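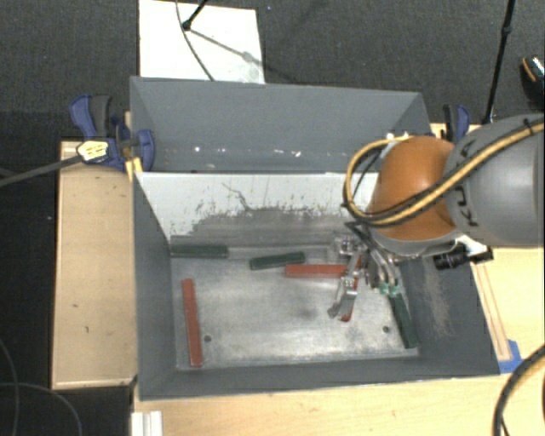
Pluvaseo grasping project – frequently asked questions

What are you trying to find out?
Whether an arm can teach itself to pick up blocks from a bin by trial and error, using only the camera view and a yes or no at the end of each try. I give it no models of the blocks and no hand-picked grasp points.

Why red and green blocks?
I get asked this a lot! The policy can pick any block it likes. The colors are for me, so I can sort results by color later and see if it has picked up a silly preference (an early version went for red far too often).

How much practice did it get?
2,000 tries for the main run, plus 527 more after we changed how the reward was worked out. I'd have loved more, but the bench is shared with the Lacson folks.

So how well does it do?
On our last test it got a block 87 percent of the time, up from 33 percent for the version trained on the first batch only. Blocks up against a wall are still the worst – the fingers need room on both sides and often don't have it.

Did you start in simulation?
We tried! The Dullelon simulator is great for open tables, but our bin floor is reflective metal and the reflections threw everything off. I went back to real tries in April and haven't regretted it.

What counts as a success?
The block has to leave the bin and stay in the fingers until the arm stops moving. Dragging doesn't count, sorry.

Can I get the data?
Yes, the logs are on the Jarus page under Downloads. The training code needs a cleanup first, so please bear with me on that one.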